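Looking after dark clothes (and what I've stopped doing to them)

Posted by Beverley Bolger, 26 June 2019

I own far too much black. Trousers, jumpers, two nearly identical cardigans, a skirt I bought in Metwally when it rained all weekend and I'd packed for sunshine. For years I watched the lot turn that sad greeny-grey at the knees and elbows and assumed it was just what black did. Then I had a long chat with the woman at the dry cleaner's on Vorkness Road and changed nearly everything about my wash days!

Turn everything inside out first. I know, you've heard it before, but I mean everything, socks included. Most of the fading is rubbing, and it might as well be the inside that gets rubbed. Do up zips and hooks while you're at it or they'll chew whatever is next to them.

Wash cool and wash short. I do 30 for most things and the cold setting for anything I'm fond of. My machine has a spin of 800 that I used to think was feeble, and now it's the only one I use for darks, as the fast spin was putting hard creases down the fronts of my trousers that never quite ironed out.

Go easy on the powder. Those whitish smears on black cotton are usually powder that hasn't dissolved, so use liquid, and less than the cap tells you. If you already have the smears, put the whole load through again with nothing in the drawer.

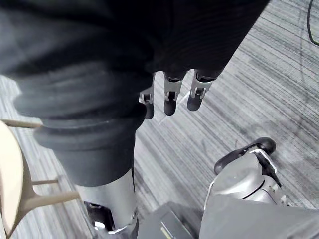
Fabric softener I've given up altogether on anything ribbed or stretchy. It leaves a sort of film, the fluff sticks to the film, and off you go with the lint roller again. A small splash of white vinegar in the softener drawer does me nicely (no, you don't smell like a chip shop afterwards, it goes once things are dry).

Now, fluff. Never wash darks with towels. I did it once with a new bath sheet and was picking bits off my best trousers until March. If it's too late for you, a slightly damp rubber glove stroked in one direction gets up more than any sticky roller I've bought.

Drying: out of the sun, still inside out, hung by the waistband or the hem. Pegs at the shoulders leave little ears in a jumper. Knitted things I lay flat on a towel over the spare bed.

Cuffs and hems need a bit of separate attention. Before washing I unroll any turn-ups and give them a shake and a brush, you wouldn't believe the grit that collects in there. If you leave them rolled, the fold line fades first and then you're stuck wearing them rolled for ever. Same with sleeves you push up all day.

Iron on the wrong side, or through a thin tea towel if you have to do the front. Shine on a seam can sometimes be lifted with steam and a soft clothes brush, but be patient and keep the iron itself off the cloth.

I've dyed things back to black too, with mixed results. Cotton took it beautifully, but the stitching was polyester and stayed grey. I'll write that one up separately when I've had another go at the skirt.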